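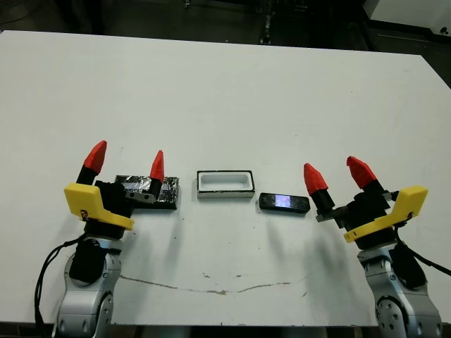 8 January 2026

Back at the Jemalel reading kit after the break, and very glad to be! I spent most of the morning on the word family tray, which I had left in a muddle of half-trimmed cards, and I think I finally understand why the -at and -an sets felt so hard to sort last time. I had drawn the ending in the same thick pen as the first letter, so a beginning reader has nothing to hang on to (the whole word just looks like one dark lump). New version has the first letter in plain pencil gray and the ending in dark green. I like it a lot better, though the "r" in "ran" still wants to run into its neighbor.

Word list now stands at 92. I took out "vat" and "gnat", put "mat" back in, and went round and round on "tan" before leaving it alone. Each tray gets 30 cards, so there is plenty to swap in when a child has the first batch down cold.

## Letter or word?
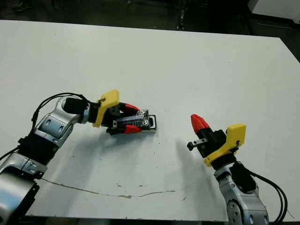

The letter-or-word sort is the piece I keep coming back to, partly because "a" and "I" are both, and I would love to find a kind way of letting children discover that for themselves. For now those two are held back in their own envelope. Card stock matters here more than I expected. Plain white cards get lost on a white tabletop like this one, and with the faint gray scuffs and little dark specks you could easily take a mark on the table for a stray period or the dot on an i. So, cream stock with a colored border, and the dots on i and j drawn good and fat. I cut a test strip from the Kamska pad and it took the marker beautifully, no bleeding at all.

Also tried the two sorting mats side by side. The Faltdale one has the picture prompts along the top and the Koo one has them down the left, and I do lean toward the left, where a child's eye starts anyway.
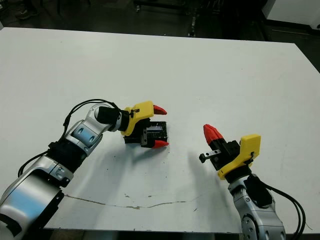 That leaves the question of what goes next to the prompt. I had a single word there ("cat" beside the cat), but then the sort turns into a matching game and the child never has to say the sounds. I'm going to try just the ending, with a blank box in front, and see how it reads at arm's length.

Still to do:

- redraw "ran", "rat" and "rag" with more room after the r
- trim the -ig and -in sets, they are still on the big sheets
- border color for the "a" and "I" envelope
- ask whoever has the corner rounder to leave it out for me, please
- short vowel u can wait until April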